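Progress report to Malhotra, November 2023
Small rooms refurbishment, Costwood building

The period since May has been given over to the small meeting and work rooms on the upper floor. Of the 86 items on the agreed schedule, 79 are complete. The remainder concern door furniture and signage, and are expected to be signed off with the next stage.

Room 3 is now in daily use. The walls have been painted in the approved green and red, and a round table has taken the place of the former desks. A fan has been provided for warmer days, as the existing ventilation was judged insufficient in the feasibility study.

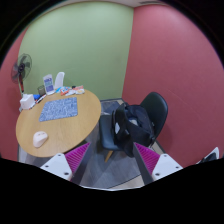 Grostex, commenting on behalf of the tenants, welcomed the round table but asked that the remaining rooms be given a lighter colour than the red, which they felt made a small room seem smaller in the afternoons. The request has been noted and revised samples will be submitted before any further paint is ordered.

Expenditure to date stands at 47 per cent of the award. The principal saving has arisen on furniture, where existing chairs were retained. Lighting was carried out within the original allowance, and the recessed fittings sit in the same ceiling as the dark slatted vents, which have been kept. Small desk equipment, including a pale computer mouse for the table, was charged to the consumables line.
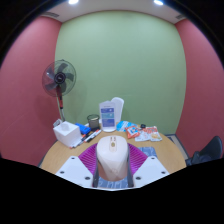 Work on the adjoining rooms will follow the same sequence, beginning with plaster repairs. We propose to keep the pale green for the broad wall facing the table, and to confine any change of colour to the side walls. Approval of this variation is requested before the next stage payment falls due.

© Tresar. Contact the projects office | Back to top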